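About Trulov

Trulov is a test lab. We measure how well robot arms do ordinary chores, in kitchens and at workbenches, and we report the results to the companies that make the arms, write the control software or are thinking of buying either. We do not build robots and we do not sell them. We have eight employees and one office, above a tile showroom, and most of our work is done in simulation.

What we test

Our catalog holds 36 tasks. Half are kitchen work: picking up a utensil, opening a drawer, moving a pot from a burner to a counter, turning a faucet lever. The other half come from small shops and assembly benches: sorting fasteners, fetching a hand tool, seating a part in a fixture, wiping down a surface. Each task has a written start condition, a written end condition and a time limit. The end condition is always a physical state that can be checked, such as "object at rest inside the tray, no contact with the gripper." A task that cannot be stated that way does not go in the catalog. Folding a fitted sheet was removed in February for that reason, after three people in the office disagreed on what a folded one is.

Every task is run many times with the objects shifted, turned or swapped. The last full campaign, on a control package called Laryea, came to 1284 runs. We publish the number of attempts next to every success rate. A rate without it is of no use to a buyer.

Can machines do chores yet?

We get this question in most first calls. The short version is that some chores can be done some of the time, under conditions a household rarely meets. Lifting a rigid object of known shape from a flat, uncluttered surface is close to routine. Performance falls when the object is thin, shiny, soft or lying against something else. It falls again when two steps must be chained, because an object picked up at a poor angle is hard to put down correctly. In our reports we score grasp, transport and placement separately, and placement is nearly always the weakest of the three.

Shop-floor chores do somewhat better, mainly where parts arrive in the same orientation every time. Hand tools are a special case. A handle is easy to pinch, but a tool has to be held in a way that allows its use, and a grasp on the wrong end counts as a failure in our scoring even if the tool leaves the table.

How a run is set up

We use a simulated Franka arm with a two-finger gripper for most of the catalog. Two views of the same kitchen setup, the first close in at the fingers:
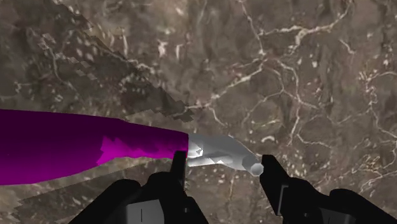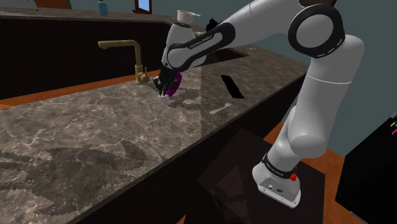 Our visual settings are plain on purpose. Contact, friction and mass get the computing time, and surface rendering gets what is left. Clients sometimes ask for more realistic lighting, and we add it when the software under test depends on camera input and the client wants that dependence measured. It is quoted as a separate item.

Soledad Becerra objected to this order of priorities after reading our last summary, and we agreed to put the objection on this page. A simulated counter has no crumbs on it, she wrote, no grease, no half-closed drawer and no person reaching across, and a success rate earned there should not be printed under the word "kitchen" at all. She would also like every table to state how many of the tasks were repeated on hardware.

The second request was reasonable and has been adopted. Starting with the Laryea report, each table has a hardware column. Of the 36 tasks, 32 have no hardware repeat so far, and the column says so. On the first point we have kept the word "kitchen" and added "simulated" before it in all headings. Clutter is being added to the catalog by degrees. Partly open drawers are in. Grease is not, and we have no good model for it.

Who we work with

Costivia uses our reports to decide which tasks to try on its pilot benches. Drateo licenses the catalog and runs it in-house, and we audit a sample of the logs. Smaller clients usually buy a single task family. Clients see their results before publication and may correct errors of fact. They may not remove a task after it has been run.

What we do not do

We do not certify safety. We do not rank vendors against one another, since the software packages we receive are tuned for different arms and the comparison would mislead. We do not test lifting or moving of people, cooking with open flame, or anything involving medication.

Contact

Send a short note with the arm you use, the gripper, the tasks you care about and whether you need hardware repeats. A quote normally takes a week. The task catalog, with all start and end conditions, is free on request. Page last revised 28th March.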